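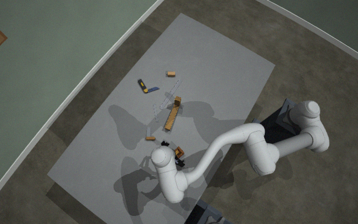 White robot arm over a grey tabletop, rendered from high up.

I've spent most of February being told that my shader stutter is a solved problem. It came up again on Thursday, when a third person sent me the same link to Pimeron, a tool that reads your shader source, works out which variants you "really" need and throws the rest away. The page has a graph with a very tall bar next to a very short one. Neither bar has units.

For anyone who hasn't met this: Skosta, my hobby renderer, builds its shaders from one big file full of #ifdefs. Fog on, fog off, skinned or not, shadows or not, and so on. Each switch doubles the number of possible versions, and if the driver meets one for the first time in the middle of play it stops to compile it and you get a hitch. On my machine the worst of them is over 500 milliseconds. You notice half a second.

So I gave Pimeron a fair go. Before it ran, my cache held 2,051 variants. Afterwards it held far fewer, the build was quicker and the log file was full of cheerful green text. I loaded my harbour test level, walked out of the first door and got a hitch exactly where I'd always had one.
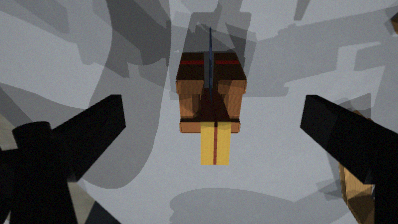 Which makes sense if you think about what it's removing. The variants it drops are the ones that never get asked for. They take up disk space and build time, and I'm happy enough to be rid of them, but they were never what was holding up the frame. A shader that is never used can't stutter. The ones that hurt are the ones the game does need and hasn't got ready yet, and the tool leaves those exactly as they were.

There's a worse problem too. It decides what is needed by looking at the materials on disk. Skosta switches fog on from a script when you go below the water line, and no material file knows about that. Pimeron threw out all the underwater versions, and my fallback path drew the sea bed in bright pink. The manual does have a page on "dynamic keywords", and the advice is to list them by hand. If I could list them all by hand I wouldn't have gone looking for a tool.
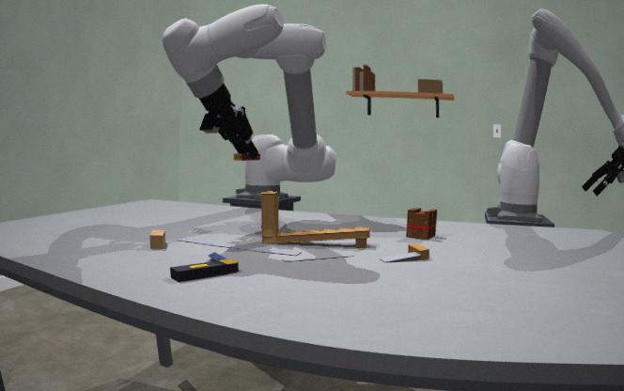

Elspeth Strachan, who has put up with a lot of my emails on this, thinks I'm being unfair. Her project has a proper content team and a very long tail of dead materials, and her nightly build went from 50 minutes to 12. I believe her numbers. She measured them and she told me what she measured, and that's already more than the graph does. But it's a build time result. Her players still saw hitches until she added a warm-up pass at load, and she wrote that pass herself.

I've now done the same, in the dullest way I could think of. Every time the renderer asks for a pipeline it hasn't seen, it writes the full state to a text file: shader switches, blend mode, vertex layout, render target formats. At the next start it reads the file back and builds the lot behind the loading screen. The render target formats matter - I left them out at first and the driver quietly recompiled everything anyway, so I had a longer load and the same hitches.

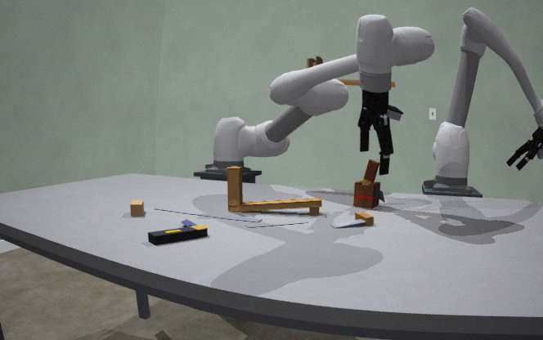
It isn't clever and it has an obvious hole, in that it only knows about places somebody has already been. I walked the whole harbour twice, then did the caves, and I still turned up a new one by standing in the rain with the torch on. The file also goes stale whenever I touch the vertex layout. I bump a version number at the top and start again, grumbling.

A comment on my last post suggested the Bermúdez branch of Pimeron, which apparently records at run time as well. It might be good. I couldn't get it to build against my compiler, and the only benchmark in its notes is on a scene called Rodby that isn't available to download. If anyone has tried it on something with scripted switches, please send me frame times from a cold driver cache. Clear the cache properly first, please, including the one the driver keeps for itself. I've been caught by that myself, and I had a very happy evening before I noticed.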